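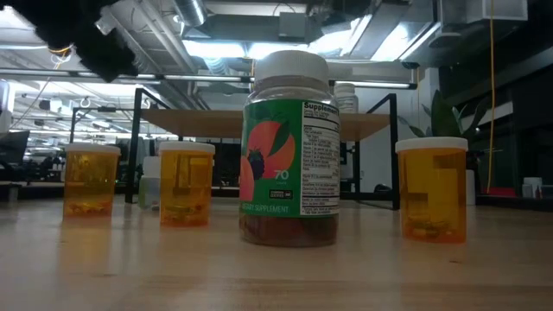 Fingers first, then everything else

April has mostly been me and one arm and a lot of pill bottles. Aleksandra Wróbel left me the Flenden cell with a sticky note saying "grip drifts, good luck" – cheers for that! I wiped both fingers down, checked the bolts (one was barely finger tight, no wonder) and reset the open position so there's a proper V before it comes down on a lid.

Then I put the amber bottles back out and ran it at 60 per cent speed. Radosław Kurek reckons I should go slower still, but I'd like to get home before 9.

The wrist camera is the bit I keep fiddling with. Anything moving goes soft, and a white lid from overhead is just a bright disc, so I've been nudging the exposure down a touch at a time. I try to get the lid sitting midway between the tips before I let it close.
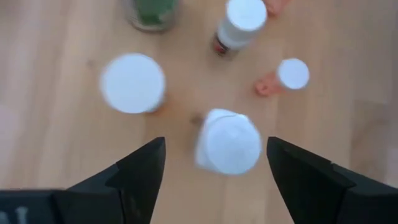
Still on the list

New cable ties, a spare set of fingers from Adamczyk, and five more runs with the lights dimmed.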